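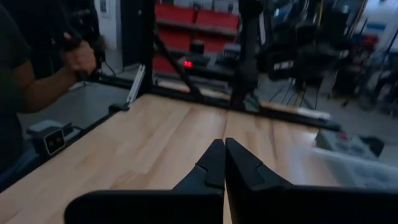 Opinion | Automation and Workplace Safety

The Stop Button Is Not a Safety Program
March | By Saodah Pasaribu

At the Tratden training laboratory last Wednesday, a gripper closed when its operator had told it to open. The arm then drove downward for 2 seconds, pressing its fingers against the work surface until a second staff member reached the stop control. There were no injuries. The table was scratched and one finger mount was bent. The laboratory recorded the matter as a minor equipment fault, and work resumed the same afternoon.

I believe that classification was a mistake, and I believe the industry makes the same mistake often.

The laboratory's review, prepared by Ridwan Purba, traced the fault to a software update that reversed one input on the handheld controller. The update had been installed on 3 of the stations and left off the others. The operator, Kha Chu, had moved between stations during the shift and was given no notice of the difference. Every component did what it was set up to do. The failure lay in how the change was managed.

It is common to hear that a person with a controller in hand, working beside the arm, is the best safeguard available. There is truth in this. A trained operator sees things that a sensor does not. But a person who guides a gripper through close work is giving full attention to the fingertips. That person should not also be expected to detect a reversed command, judge its cause, let go of the controller and find a red button, all in the time it takes an arm to travel the width of a hand.

The review recommended that operators be reminded where the stop button is. I have no objection to reminders. They cost little and they are easy to report as completed. They would not have prevented this event, and they place the burden on the one person who had done nothing wrong.

Other measures deserve more attention. A station that has received new software should be locked until its controls have been tested with the arm at low speed. Downward force should be limited whenever the gripper is near a fixed surface. Each shift should begin with an open and close check, witnessed and signed. Sekar Osman, who supervises a similar group at Militz, introduced such a check last year and reports that it takes 4 minutes. Her staff have found two wiring errors with it - both before the arms were put to work.

Some managers will answer that these steps slow the work. They do, slightly. A bent mount and a lost morning slow it as well, and an injured hand would stop it altogether.

Tratden has been open about what happened, and it deserves credit for sharing its review with outside readers. I would ask it to go one step further and change the classification. An arm that moves against its operator's command is a safety event, whatever the cost of the damage, and it should be entered in the record under that name.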